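About Nondholm Books

Nondholm Books began with 13 boxes of secondhand astrology titles and a borrowed card table, and we're still a little surprised at how far it has gone. Said Soliman had been collecting old almanacs and dream books since college, and when the shelves at home gave out he started selling the doubles by mail from a back bedroom in Salem. Wagner Figueiredo joined a couple of years later to help with the packing and, happily for all of us, never left.

Today we keep 2,904 titles on hand, mostly on astrology, palmistry, tarot and folklore, with a good long shelf of herbals for those who like that sort of thing (we do!). Nearly 700 of them are out of print. We also publish a few small reprints each year under our own name, Gilladico, sewn and bound by a family shop that takes its time — and we wouldn't want them to hurry.
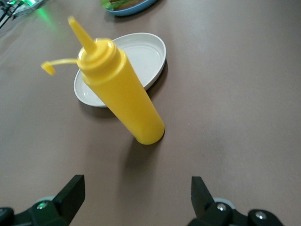
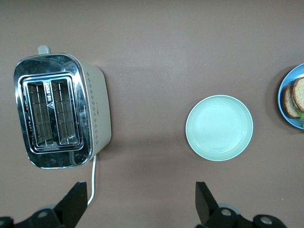 Yellow squeeze bottle, first photo; two-slot toaster, second.

Every used book is looked over by hand before it gets listed, and we try to tell you plainly about foxing, loose hinges, and penciled notes in the margins. If you're after something we don't have, write to us anyway. Said keeps a want list by his desk, and he dearly loves a hard search.

Orders go out every weekday except Monday, when we're usually off buying more books.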